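4. Fold Quality in Single-Layer and Double-Layer Knits

4.1 Garment set

The garments used in this part of the study were drawn from the outgoing stock of the Rostora clothing exchange. The set contains 137 items, all of them tops without a front opening: short-sleeved T-shirts, long-sleeved T-shirts, and sleeveless undershirts. Garments with a collar stand, a full-length zipper, or a lining were left out. These features stiffen the fabric locally and make it hard to separate the effect of the fold from the effect of the construction. Printed shirts were kept if the print covered less than one-third of the front panel.

Each garment was washed in the same detergent, tumble dried on the low setting, and left flat on an open rack overnight before its first fold. No item was ironed. Fabric weight was taken from the supplier's label where one was present and otherwise measured on a kitchen scale with the garment's area estimated from its chest width and back length. The second method gives a less reliable value for shirts with shaped side seams, and those values are marked as estimated in the supplementary table.

The garments were assigned to two groups by edge behavior. When laid out as a single layer, a jersey knit tends to curl at a cut edge, toward the back of the fabric at the sides and toward the face at the top and bottom. Hems and side seams suppress most of this curl in a finished garment. Shirts whose hem stayed flat after handling were placed in Group A. Shirts whose hem turned up or rolled without being touched were placed in Group B. Group B is the smaller of the two, with 43 items, and contains most of the lightweight shirts.

4.2 Folding sequences

Two sequences were compared. The first, which we call the Caller sequence after the shelf system it was developed for, begins with the shirt face down. Each side is brought to the center line, the sleeves are turned back along the outer edge, and the hem is carried up to the neckline in a single motion. The packet is then folded once more across its width. The second, the Villalobos sequence, begins with the shirt face up. The lower third is folded upward first, and the sides are brought in over the resulting double layer. The final step is the same in both.

The sequences produce packets of nearly equal outline. They differ in where the thickest part of the packet lies. In the Caller sequence, the sleeves are stacked near the upper edge, so the packet is wedge-shaped and leans when stood upright in a drawer. In the Villalobos sequence, the sleeve fabric lies above the doubled hem and thickness is spread more evenly, at the cost of an additional interior edge that has to be straight before the sides are closed over it. An error at this edge is hidden in the finished packet and can be found only by opening it.

Folding was carried out on a padded table covered with a light cloth. A bare laminate top was tried in May and given up when the lighter shirts slid as a unit when one side was lifted. The cloth cover holds the lower layer in place but can wrinkle under the garment, and operators were told to smooth it whenever a ridge could be felt through the shirt. Operators worked at their own pace. They were allowed to restart a fold at any point before the final step, and restarts were recorded.

4.3 Measurements

Three quantities were recorded at each intermediate stage. Edge deviation is the largest distance between the fold line and a straight line joining its endpoints. Skew is the angle between the fold line and the garment's hem. Roll height is the height of the thickest point on the fold line above the flat part of the layer next to it, read with a depth gauge resting on its own weight.

Edge deviation and skew are largely independent. An operator who takes hold of the fabric at two widely spaced points and sets it down in one motion usually produces a straight line, whether or not that line is parallel to the hem. When the two points are close together, the free end lags behind, and the line bends toward the held end. Roll height depends mostly on the way the fabric is released. If it is lowered until the layer is fully supported and then let go, the roll stays small. If it is released while still under tension, the edge recoils and winds up on itself, and the roll remains until it is opened by hand.

The complete series comprises 2000 folds, with each garment folded several times in each sequence and the order varied between operators. Garments were shaken out and rested flat between trials. Two records were kept for every fold, one of the position of the edge before smoothing and one after it. The Clarkar measuring sheet, a transparent overlay marked with parallel lines, was used for both. It was placed on the garment only after the fold had been released, and it was lifted straight up to avoid dragging the upper layer.

4.4 Interior defects

A fold that meets the tolerance for edge deviation can still contain defects that affect the packet. The most common is a set of diagonal wrinkles in the upper layer, running from the held corner toward the opposite side. These wrinkles are shallow and come out under light pressure from the flat of the hand. They add little to packet thickness if they are smoothed before the next step and are much harder to remove afterward. The second is a local bunching of fabric along the fold line, which we treat separately because smoothing from above tends to flatten it into a permanent pleat. The correct treatment is to lift the layer at the bunched point, open the roll, and lay the layer down again from the straight part of the line outward.

Group B garments showed both defects more often than Group A garments in either sequence. The difference was larger in the Villalobos sequence, where the hem is handled first and any curl is enclosed by later layers.
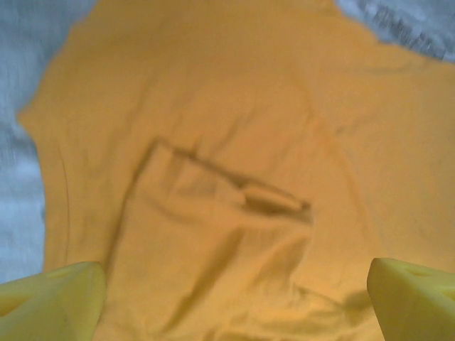

Classification of a partly folded garment was made along the full length of the fold line, with the worst portion deciding the grade. An edge could therefore be crisp over most of its length and still be marked for correction. The mustard-orange cotton T-shirt in Figure 2 illustrates the distinction: the upper edge of the folded-over section is fairly crisp and slants down to the right, but toward its right end the fabric bunches into a thicker, slightly twisted roll. Below and to the left of the roll, soft diagonal wrinkles are present inside the flap. Under the scheme used here, the roll and the wrinkles are entered as separate defects, and the slant is disregarded unless the hem is available as a reference for skew. Faint creases in the main body of a shirt, outside the folded section, are recorded but do not enter the grade. Where a roll and wrinkles occurred in the same layer, the roll was opened first and the wrinkles were graded again before smoothing.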